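Visit to the Costeck open afternoon, Drollham

Costeck opened its Drollham workshop to visitors in November, and 85 of us had put our names down. I run the kitchen side of a small canteen and went to find out whether a machine could take on any of the dull jobs yet. The one I had in mind was sorting cutlery and utensils after washing up.

The tour began upstairs with a short talk on the Vilis project, which is about everyday chores. The team have logged 2,663 attempts at picking up and putting away so far. We then went down in groups of 11 to see the benches.
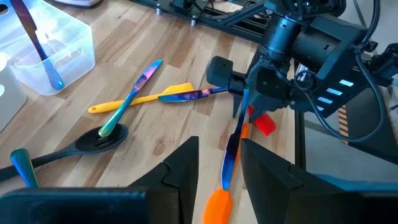

I asked why they had picked kitchen things and was told that thin, flat items are hard for a gripper to get under. A butter knife lying flat on wood is awkward enough. When it lies across a spatula the arm has to decide which to take first, and a wrong choice drags both. Shiny metal is a further problem, as the cameras see the reflections as well as the knife. My own staff do this job without looking – they chat all the way through it.

The other half of the task is putting things into the right bin. Long handles are the trouble there, I was told, and anything left sticking out can get in the way of the next item.

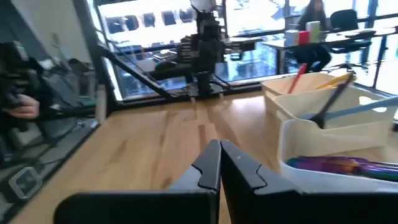
Gripper over the table at Costeck, with the white bins to the right and a second arm at the far edge.

The staff made no great claims. They said a tidy table with known items is within reach, and a full sink is a long way off. Nobody would give me a price. A visitor from Cardoso, the packing firm, asked about speed and was told that it comes after reliability.

For our canteen the answer is no for now. I could see it being of use sooner on a shop floor, where the same parts turn up in the same tray all day. Tea was served at 2 and there is free parking behind the building. Costeck plan another open afternoon in spring, and places can be booked at the front desk.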